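Workshop Tips: Teaching Your Arm to Pick Up Cans and Bottles

Start with drinks containers. They're cheap, they're all over the house, and an arm that can manage them is well on its way to managing the rest of your shelf.

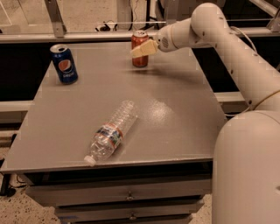
Birthe Grímsdóttir wrote in on Monday to say she guides hers by hand for the first 3 tries, with the motors slack, and only then picks up the remote, and that her recordings have been much smoother ever since (thank you, Birthe, I've stolen that one!).

A few more from my own bench, for what they're worth. Come at a standing can from the side, nice and slow, and stop a moment before you close the fingers. A bottle lying down wants the wrist turned to match it, so practice that turn on its own a few times over. Move things around between rounds, or the arm will learn your table and very little else. I kept 176 of my first 454 recordings, and I don't miss the others one bit.

Oh, and do sit down while you're driving it. Your shoulders will thank you by suppertime.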